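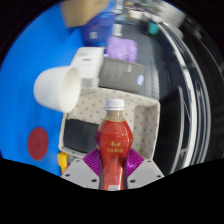

Drevano Bottle Label Lettering Set

README, version 3
Last updated Thursday, November 12, 2020

Welcome! Drevano is a collection of lettering traced from the labels of everyday drinks: iced teas, juices, sodas, barley drinks, and a few things I still can't classify. There are 282 tracings in this release, all drawn by hand over flat scans and then cleaned up as vector outlines. If you like big, bouncy, hand-built letters (I really, really do), I hope you'll have as much fun poking through these as I had making them.

What's in the folder

tracings/ has one SVG per label, black on white, no background art.
notes/ has a short text file for each tracing, with the script, the type of drink, and anything odd about the strokes.
index.csv ties the two together. The columns are id, script, drink, container, main_color, letter_color, year_bought, and comments.

Scripts covered are Latin, Chinese, Japanese, Korean, Thai, and Cyrillic. Chinese and Latin are by far the biggest groups. Thai is small, and I would love to grow it.

How the tracings were made

Each label was soaked off or peeled, pressed under a heavy book overnight, and scanned flat. Shrink sleeves are trickier, as the letters are stretched wherever the bottle narrows. For those I slit the sleeve down the seam and traced the letters as they lie on the plastic, with no correction for the curve. The "sleeve" tag in the comments column marks every one of them.

I traced only the largest lettering on each label. Ingredient lists, bar codes, and small print were skipped.

Color names

Colors are plain words picked by eye: red, dark red, yellow, cream, and so on. Glossy labels shift a lot under a scanner lamp, so please don't treat these as measured values! If you need real color numbers, the Zundside swatch sheet in the extras folder is a better place to start. It covers 30 of the labels.

Known problems

Files from the Wegener batch have outlines that overlap at the corners. They look fine on screen but trip up some cutting machines. Run a "union" on them first.

Five... well, exactly 5 of the Korean tracings are missing their notes files. The labels got damp before I wrote anything down.

A few yellow letters on red had dark outlines that I left out in version 1. Those are back in now, and they look so much better.

Using the set

Study it, print it, teach with it, redraw it. The lettering belongs to whoever designed the labels, so please don't use a tracing as a logo or sell drinks with it. A mention of Drevano is welcome.

Coming next

The Daltance batch, mostly canned coffee, should be ready in December. Corrections to the script and drink columns are very welcome before then, especially for Thai and Cyrillic.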